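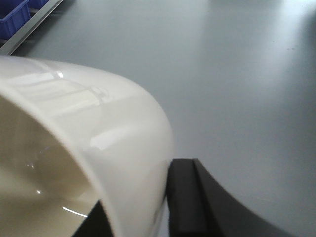
Noreen Mac an tSaoi

Break room and kitchenette check, Panlow building, second floor
Done in September, before the lunch rush. Room 2112.

Marks used: OK, FIX (can wait for the monthly work order), NOW (dealt with before I left the room).

1. Floor clear and dry from door to sink
OK. The mat by the sink has a curled corner. I taped it down and asked for a new one.

2. Exit door opens fully and closes by itself
FIX. It opens fine. The closer is slow and the door stays open a few inches unless you pull it. This is a fire door, so please don't leave it for the spring list.

3. Fire extinguisher in place, gauge in the green, tag current
OK. Tag number 383. The bracket is tight. Someone had hung a tote bag on it, which I moved to the coat hooks.

4. Outlets near water are GFCI and trip when tested
NOW. The left outlet tripped and reset. The right one did not trip. I switched it off at the panel and put a note over it. The electrician from Radum has the work order. Use the outlet by the window until the note comes down.

5. No power strips feeding heating appliances
NOW. The toaster was plugged into a strip behind the microwave. Toaster, kettle and coffee maker each go straight into a wall outlet. With the right outlet out of service that means taking turns for a while.

6. Cords in good shape
OK, except the kettle. The cord is stiff near the base and I can see a nick in the outer cover. Nothing is showing through, but I have taken the kettle out of use. Skuvik will replace it under the supply contract.

7. Cups, mugs and plates free of chips and cracks
FIX. Four mugs thrown out for chipped rims. Run a finger around the outside of the rim, not the lip, and hold the cup up to the light to look for hairlines. A crack that goes down into the wall of the cup can let go when hot coffee is poured in. Fine gray lines from spoons are only marks on the glaze and are not a reason to throw a cup out.

8. Heavy items stored below shoulder height
FIX. The big serving bowls are on the top shelf again. Move them to the cabinet under the counter and put the paper goods up top.

9. Refrigerator at 40 degrees or below
OK. It read 38 on the middle shelf. The door seal has crumbs in it and needs a wipe.

10. Hot water at the tap
OK at 100 degrees after running for a minute. Last time it was much hotter, so the new mixing valve seems to be set right.

11. Cleaning products labeled and kept away from food
FIX. One spray bottle under the sink has no label. I don't know what is in it and did not open it. If it is yours, label it or take it to the janitor's closet. It goes out with the next chemical pickup otherwise.

12. First aid kit stocked
FIX. Short on burn gel and medium bandages. Gloves are fine.

Open items go to Žukauskas at the front desk. I will look at the door closer and the outlet again once the work orders come back signed.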